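Fallbridge Bin Picking Project

The Fallbridge Bin Picking Project is a student robotics project in which undergraduate teams program an industrial arm to pick up unfamiliar household objects and move them between two metal bins. It forms part of the final-year automation course at Fallbridge and is also open to members of the college robotics club. 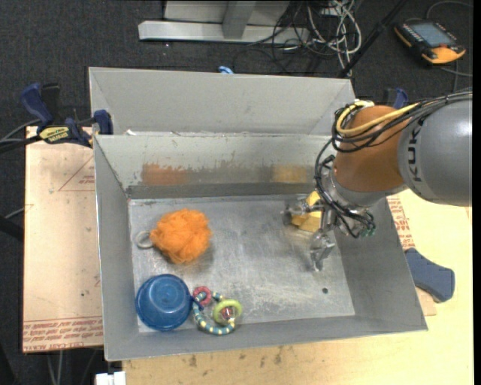 The project grew out of an evening club that met to repair and reprogram older equipment. It was later adopted as an assessed module, and 32 students are admitted each year. Places are offered first to those who have completed the introductory course in control, with the remainder open to club members from other departments.

Format

Teams of four share a single workcell and book it in blocks of two hours. Work begins in simulation and moves to the arm in December, once each team has passed a safety test on the use of the control pendant and the emergency stop. During the first weeks on the arm, all movements are made at reduced speed.

The objects are drawn from a collection of 139 items, most of them bought from household and toy shops. Bath poufs, plastic bowls and ring-shaped toys are among the kinds of object used. Soft and irregular items are included on purpose – a grasp planned for a rigid block is often of little use on mesh or cloth. Part of the collection is held back until the final assessment, so that teams meet objects they have not practised with.

Assessment

Each team is given 300 attempts, spread over several sessions. An attempt counts as successful if the object is lifted clear of the bin floor, carried to the second bin and released inside it. Dropped objects may be attempted again, but each try is counted. The highest total recorded under the present rules is 247 fewer failures than the first year's entry would have allowed under the older scheme, which ran to 347 attempts; the two sets of results are not normally compared.

Marks are also given for a written report and for the quality of the recorded data. Reports must include an account of failed grasps.

Related events

The Jallari Cup, an informal contest held after the assessment, uses the same bins and a shorter time limit. Teams may change their software between rounds, but the gripper and its mounting must be left as they are. The cup was first run by the Tabrizi Society, the student body from which the club developed.

Software written for the project is kept in a shared library known as Trinari, which is passed on to each new intake.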